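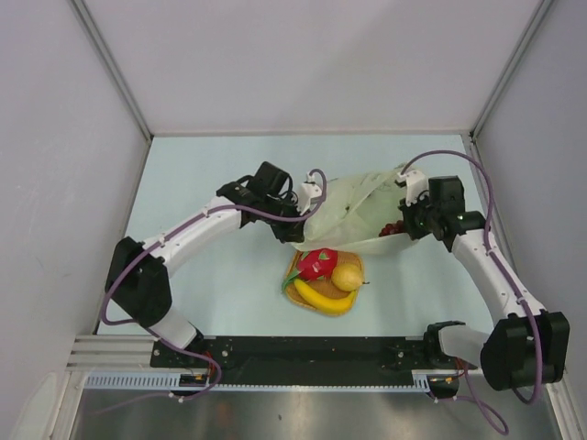 Start with bags, people always want to talk about bags. Show of hands, who keeps a roll under the sink? OK. Second question, who could tell me what's in that roll without reading the box. Pale green, see-through, pulled open from both sides like the one up there – could be regular plastic, could be the kind that breaks down at a composting site. Color tells you nothing. Green is just ink or dye. We lost most of our first fall in Landeg over green bags, and I'll get to why, but keep the color thing in your head.

Say who I am. Hedvig Dahlgren, ran the kitchen scraps pickup in Landeg from before the first truck until last spring. Not an engineer. Used to run school kitchens. Mostly talking about what we got wrong, ask about the budget after, I have the sheets with me.

Skip the landfill gas part if the morning speaker already did it. If not, two sentences. Food in a landfill rots without air, makes methane, bad. Move on.

THE TOWN

Landeg, old mill town, river down the middle. East side is houses with yards. West side is Sondby, apartments mostly, shared bins in back lots, narrow alleys. This matters a lot later. Before us there was one black cart per house, everything in it, and a big metal box for each apartment building.

3,183 households on the first pickup list. That's everybody, both sides of the river. List came from the water bills which was a mistake – in Sondby the landlord pays the water so we had buildings down as one household and buildings missing. Ju-won Yoon in the billing office fixed it by hand over a couple of weeks. Thank him by name, he may be watching the stream.

First month, October, 957 households set out a pail at least once. Pause here. Last time I gave this talk somebody clapped. It's not a good number! Mailer went out, radio went out, free pail on every doorstep, and most of them stayed in the garage holding clothespins or dog food. I saw one planted with parsley.

Don't do the parsley joke twice. I do it again in the school part, cut one.

THE PAIL

Pass the pail around. Lid on.

What we bought: small, vented lid, handle that locks. Vented because the sales guy said it dries the scraps out and cuts the smell. It does dry them. It also lets fruit flies in, and October was warm. Phone rang all day. Gyu-bin Pyo took most of those calls and started writing down what people said in their own words, best thing anyone did that year. Read three or four:

"It's a fly hotel."
"My husband put it on the porch and something carried it off."
"Do I wash it? With what?"
"Where do I put it, my counter is this big." (hold hands apart)

The last one came up the most and we'd never thought about it. We'd tested pails in staff kitchens, and staff kitchens were houses. In a Sondby galley kitchen the counter is a cutting board and a toaster. There's no spot. So it went on the floor, got kicked, went in the closet, done.

What we'd do now: offer two kinds. Solid lid or vented. And tell people flat out the freezer works fine. A bread bag or an old ice cream tub in the freezer, tip it in the cart on pickup morning, no flies, no pail. Some folks in the program office hated that because we'd paid for pails. Say it anyway.

BAGS, LONG PART

OK so back to bags. Slow down here, I rush this.

Three things people mean when they say green bag.

Regular plastic that happens to be green. Does not break down. Comes out of the pile in strips.

Bags that say degradable, or some word like it. Fall into little bits in sun and heat. Bits are still plastic. The worst for a compost site, you can't screen them out.

Certified compostable. Breaks down in a hot, managed pile. Slow or not at all in a backyard heap. Says so on the bag itself in print if you look.

Now look at how they feel. Hold up the two from my coat pocket, ask the front row which is which. Usually they get it wrong, sometimes they get it right and then I have to move along, so don't build too much on it.

Our mailer said, and I wrote this, "use a green liner." Four words. I meant the certified ones we were selling at the town hall desk, from Plastus, which were green. People did what we asked. They went to the store and bought green bags. Every kind. Some used produce bags becuase those are greenish too.

First loads got to Dellum, that's the compost site, an hour north. Sakda Thepsuriya runs the tip floor there. He called me at 6 in the morning and said come up here and bring boots. I stood next to him and looked at it. Plastic all through, wrapped around everything, some of it tied in knots with the food still inside. He was very nice about it. He rejected the load and it went to landfill and we paid twice, once for the haul up and once for the haul back.

Don't name the dollar figure unless asked. It's on the sheet.

Then we overreacted. Second mailer said NO BAGS, red letters. So now people who'd bought the right bags, from us, at our desk, felt stupid and quit. We lost some of the best people on the east side that way. A few never came back. I still get looks at the hardware store.

Third version, the one that's still in use:

Paper is fine. Newspaper is fine. Nothing at all is fine.
If you want a liner, use one that says CERTIFIED COMPOSTABLE on the bag.
If you can't find the words, it goes in the trash.

Tested it on the people in line at the license counter. Asked them to read it and then tell us which bag from a pile they'd use. Took an afternoon. We should have done that first, it cost nothing.

If somebody asks should a town allow liners at all: ask your site. Some won't take any, doesn't matter what's printed on them, and they have reasons. Dellum takes them. Yours might not. Ask before you print ANYTHING. Then ask what they do with them, because some sites pull every bag off the top and toss it, food and all, and you should know that going in.

One practical thing, people complain the compostable ones leak. They do get soft if wet stuff sits in them. Drain the scraps, a sheet of newspaper in the bottom, change it more often than you'd like. And don't buy a giant box, they don't keep forever on a warm shelf. Mine went brittle in the laundry room.

SONDBY

Change of pace. Drink water.

Apartments. We put shared carts in the back lots, 80 of them, one locked lid each with a code. The code was on the letter. Letters went to landlords (see water bills, above). So a big share of tenants had a nice new cart outside with a lock on it and no code. They figured it wasn't for them. Fair.

Valquíria Assunção lived over there, came to the spring meeting, stood up and said you locked the garbage. Room laughed. She wasn't joking. We hired her two weeks later, part time then full time. She did the stuff I should have done:

– took the locks off, every cart. We were scared of dumping. There was some, mostly mattresses NEXT to the carts, which had been happening before anyway
– moved carts to where people walk out, not where the truck liked it. Driver complained, she rode along with him, they worked out a route
– signs with photos of actual dinners. Rice, chicken bones, tea bags, tortillas. Ours had an apple core and a banana peel. Who eats only apples and bananas
– signs in the languages people read in that building, checked by someone who lives in it

Bones! People did not believe bones were OK. Say bones are OK where we are. Check yours.

Chute buildings are a different problem. We haven't solved those. Say so.

SCHOOLS

Short. Cut if behind.

Lunchroom sorting works if there's an adult at the bins for the first stretch and falls apart the day that adult goes away. What stuck was changing the furniture. One table, holes in the top, food hole first, then liquids, then trash at the end. When trash was first everything went in trash. Kids are in a hurry to get outside, they use hole number one.

Also ketchup packets. Never found an answer on ketchup packets. The middle school went to pumps and that was a seperate disaster.

WHERE IT IS NOW

Over 1,000 households setting out regularly the spring I left, and climbing on the Sondby side faster than the east side, which surprised the council. Loads rejected: had one more after the third mailer, a restaurant hauler mixed in, not ours really but our name on the ticket.

Compost comes back to town in April, pile by the ball field, bring your own bucket. If you do one thing from this talk do that one. People saw the stuff come back. Calls changed after that, Gyu-bin could hear it. They'd ask when's the pile, is there more.

QUESTIONS I ALWAYS GET

Rats – keep lids shut, get cracked carts replaced fast. Same rats as before, same food, different cart.

Winter – scraps freeze to the cart. Newspaper in the bottom, whack it.

Can I use a backyard pile in place of this – yes please. Leave out meat and the compostable bags.

What about coffee pods – depends on the pod, no, mostly no.

Sheets are on the chair by the door. Get the pail back from the audience before lunch, last time it walked off.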